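Toy library in Falville asks families to sort bricks before return

2026-03-28

Families who borrow building bricks from the Falville toy library are being asked to sort them by color before bringing them back, starting in April.

The library, which shares a building with the Plunley Street community workshop, lends toys to 200 households. Bricks are its most borrowed item, and they are also the slowest to check in, according to organizer Feven Abera.

"A set comes back in a shopping bag with everything mixed together, and someone has to go through it by hand," Abera said. "If the colors are already apart, we can see right away whether the set is complete and lend it out again the same day."

Under the new system, brick sets will go out with a blue plastic bin that has a divider down the middle. Red bricks go on one side and blue bricks on the other.

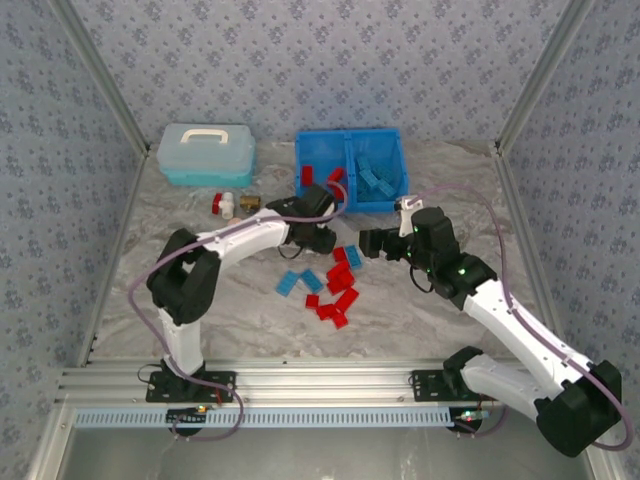

Red bricks in the left side of the bin and blue in the right, with more still to be sorted.

The library owns 18 brick sets. Four of them are off the shelves at the moment with pieces missing, and Abera said most of those pieces are probably in other sets. A full sort of the collection is under way and should be finished before the new rules start.

Sumeya Kahsay, who has two children and borrows from the library every few weeks, said she did not mind the change.

"My son likes putting them in the bin more than he likes building," she said. "The younger one tips it out again, so we'll see how that goes."

Ultan Gallagher, a grandfather from Wiltbridge, said he would have preferred a bin with a lid. "It's fine on a table. I'm thinking about the back seat of the car," he said.

Abera said lids had been considered, but the bins fit the shelves without them. Borrowers who drive can ask for a cloth bag to put the bin in.

Families will not be charged if a set comes back unsorted. The library will keep its existing fee of $3 for sets returned late.

The request covers only the two-color sets. Larger sets with wheels, windows and base plates will still be checked in by staff.

Borrowers are also asked to look through the bricks for things that do not belong to the library. Small household items often turn up in returned sets, Abera said, and plumbing parts are a regular find. Anything of that kind can be left at the front desk.
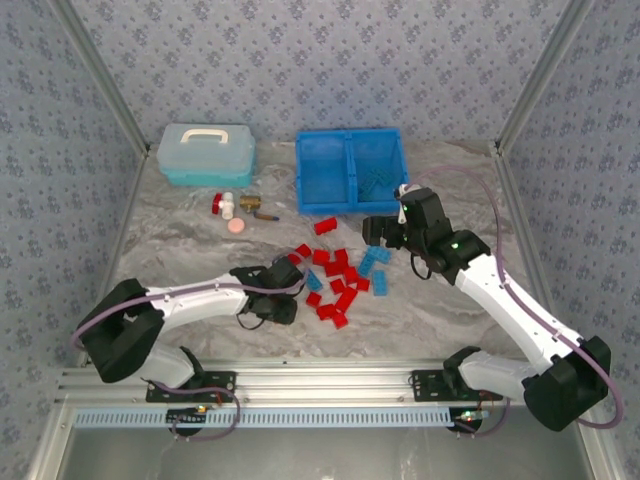
How to return a set

Put the red bricks in the left side of the bin and the blue bricks in the right. Check under sofas and in toy boxes for strays, and hand the bin in at the desk with your library card. Extra bricks that turn up later can be dropped off at any time – there is no need to wait for your next visit.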